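Ticket 2919: obituary page cuts off survivor names
Opened Wednesday by Babak Ahmadpour, priority 2

The Bühler notice ends after the second grandchild. The Vevlow form saved the full text, but the page does not show it.
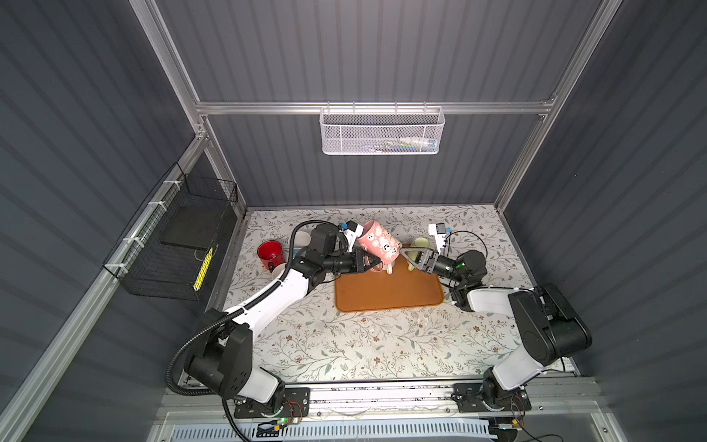 Step 1: Checked the field
The limit was 2058 characters. The notice is longer.

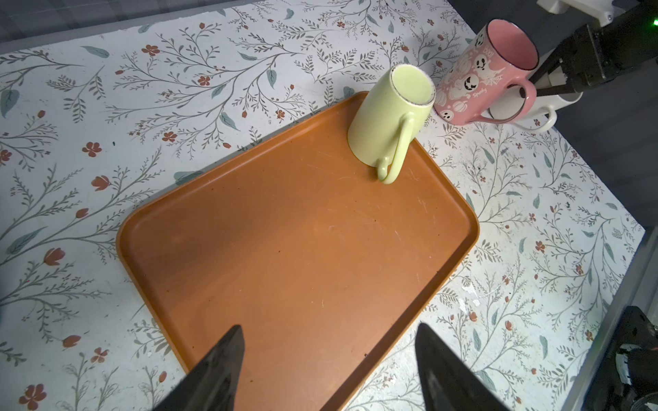
Raised the limit and saved again. The funeral time now shows, but the umlaut in the family name is broken.
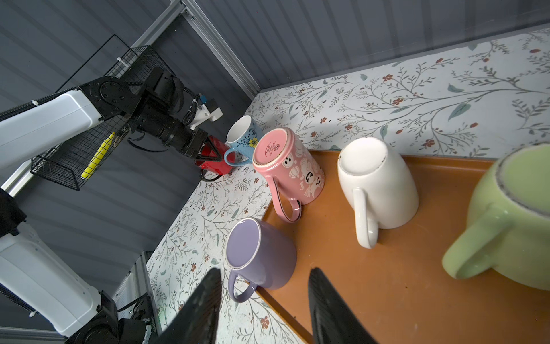

Set the Deseler export to UTF-8. Name is correct in all 6 April notices. Family told by phone. 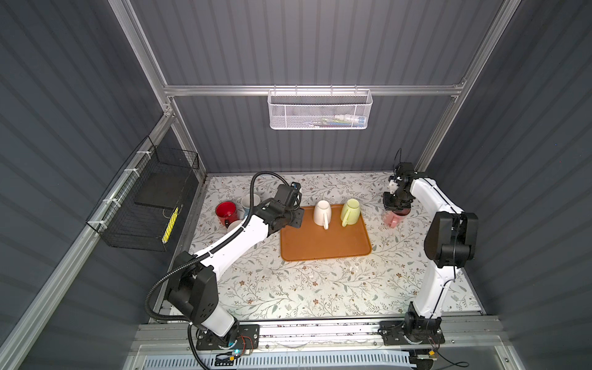 White basket on the back rail

Status: open, waiting on Baltlow for the print copy.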